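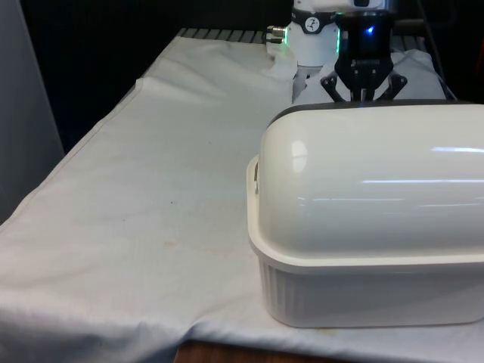
2. Setting up your bread bin

Read this section before you put any bread in the bin. It covers where to stand it, the first wash, how to open and close the lid, and loading. Routine cleaning is in Section 3 and spare parts are in Section 5.

2.1 Choosing a spot

1. Pick a flat, level part of the bench or table. The whole base must sit on the surface, with no corner hanging over the edge.

2. Keep the bin at least 500 mm from the cooktop, toaster, kettle or any other source of heat or steam. The top of the fridge is usually too warm.

3. Leave 168 mm clear above the closed lid. The lid swings up and back when it opens, so check for wall cupboards, shelves and hanging utensils.

4. Leave a gap of 79 mm between the back of the base and the wall.

5. If you use a cloth under the bin, pull it flat where the base will sit. A fold under one end can make the base rock and the lid close unevenly.

CAUTION: Direct sun will yellow the outside over time and warms the bread enough to bring on mould. Don't stand the bin on a windowsill.

2.2 First wash

1. Open the lid and take out any packing paper, including the strip under the rim.

2. Mix a small squirt of dishwashing liquid into 500 mL of warm water.

3. Wipe the inside of the base and the inside of the lid with a soft cloth. Wring the cloth out first so that water doesn't run into the hinge.

4. Wipe the outside. Work the cloth up and down along the ribs on the base. An old, soft toothbrush will get into the grooves if there is dust in them.

5. Rinse the cloth, wipe everything again, and dry with a tea towel.

6. Leave the lid open for an hour before using the bin.

CAUTION: The bin is not dishwasher safe. Scourers, bleach and cream cleansers will scratch or dull the gloss on the lid.

2.3 Opening the lid

1. Steady the base with one hand on the rim.

2. Lift the front edge of the lid with the other hand. Lift from the middle.

3. Keep lifting until the lid stands up at the back and holds there by itself.

The yellow interior shows up crumbs less than a white one would, so look closely at the corners when you check whether it needs a wipe.

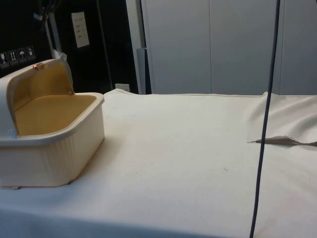 The lid will stay up while you load the bin or cut a slice, and you can leave it open overnight if you want to air the inside. Don't use it as a handle when it is in this position. The pivots at the sides are made to carry the weight of the lid and nothing more.

NOTE: A new hinge can feel stiff. It should ease after a week or so of ordinary use. Don't oil it, as the oil will find its way onto the bread.

2.4 Loading

1. Let home-baked bread cool right through before it goes in. A warm loaf will fog the lid and wet the floor of the bin.

2. Put the longest loaf in first, lying along the back. Rolls and smaller items go in front.

3. Keep everything below the rim on the lid side. A high-top loaf can go up into the dome as long as it doesn't touch when the lid comes down.

4. Sliced bread can stay in its bag. Fold the end of the bag under the loaf. Crusty bread keeps its crust better in paper or with nothing around it.

Don't keep fruit in with the bread. Cakes with cream or fresh icing belong in the fridge.

2.5 Closing the lid

1. Check that no bag, paper or crust is lying across the rim.

2. Bring the lid forward and down with one hand. Keep the fingers of your other hand clear of the rim and the sides.

3. Let it down gently until it rests all the way around. Don't let it drop.

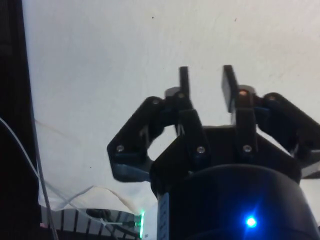
Fig. 3: Gripper, fingers open.

4. Run a finger along the join between the lid and base. If one end is sitting high, open the lid and look for crumbs at the pivots. Brush them out with a dry pastry brush and close the lid again.

WARNING: The lid can pinch. Show young children how to use it before they help themselves, and push the bin well back on the bench if they can reach it.

2.6 Moving the bin

1. Take out anything heavy.

2. Close the lid.

3. Put both hands under the base and lift it level. Don't carry the bin by the lid or by any fitting on the side.

4. Set it down flat and open and close the lid once to make sure it still seats properly.

NOTE: If the base has been standing on a cloth, lift it clear of the surface before moving it. Dragging will pull the cloth with it and can mark the bench underneath.

Section 2 last revised 12th December.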